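Witolwood Oral History Project
Progress report to the Martens Fund
April 12, 2022

Dear friends at the Fund,

It has been a busy and rather lovely winter, and I am glad to be able to tell you that the recordings are going well. We have now finished interviews with nine former employees of the Kiltel woolen mill, and four more people have said yes and are only waiting for the weather to warm up (several of them would like to talk outdoors, and who can blame them!).

Transcribing is slower than I had hoped. The finished transcripts come to 1228 pages, and the older speakers use mill words that none of us had met before, so Jong-dae Tak has been putting together a word list as he goes. He works upstairs under the sloped ceiling, with the monitor and the two white shelves, and can be heard playing the same sentence over and over.
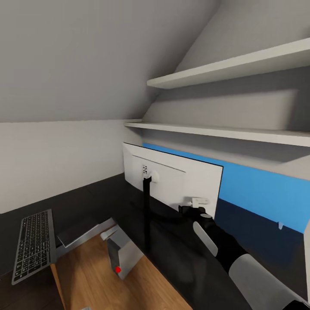
Money and plans to July

We have spent $3092 of the grant so far, nearly all of it on travel and on typing help. The bus out to Drarkance costs more than it did when I wrote the budget, and I would like your permission to move a little from printing to cover it. The booklet can be a few pages shorter without much harm.

By July we expect to have the last interviews done and the first copies of the recordings at the Witolwood library, where families have already been asking for them.

With warm thanks for your patience and your kind notes.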